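The Oltham Sheet

Yayra Addo cut the card stock at 9 in the morning, before the humidity in the workroom rose above the level Korletey recommended for its adhesive. She scored each fold twice with a bone tool. The second pass removed the slight resistance that caused the fibers to lift along the spine.

The order was for 349 cards, one design, for the Merkano shop. The base was ivory, 4 inches wide. A gray panel went over it, then a stamped fern, then the greeting. She allowed an eighth of an inch of border on all sides and checked it with a steel rule.

Yaw Abubakari stamped. He worked from a single Zundik ink pad and re-inked after every impression. By noon the fern had lost definition at the lower left tip.

"The block is worn," he said.

"Or the mat is."

He turned the mat over. The next impression was the same. He turned the block half a revolution, and the fault moved to the upper right.

"The block," he said.

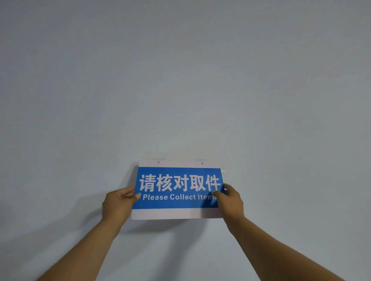 A sign with two punched holes, held to the wall.

The block carried a number on its side, 3433, in her mother's handwriting. It had been cut in June, in the year of the move to Oltham, and no drawing of it had been kept. Yayra put it under the lamp. The tip of the frond had rounded by less than the thickness of a sheet of paper.

She could recut the line. The fern would then be shorter, and the first batch would not match the second.

"How many are done?" she asked.

"Enough that it matters."

She laid down the knife and inked the block herself, lightly, with a dry edge at the tip. The impression came up incomplete. She set it on the rack with the others and reached for the next card.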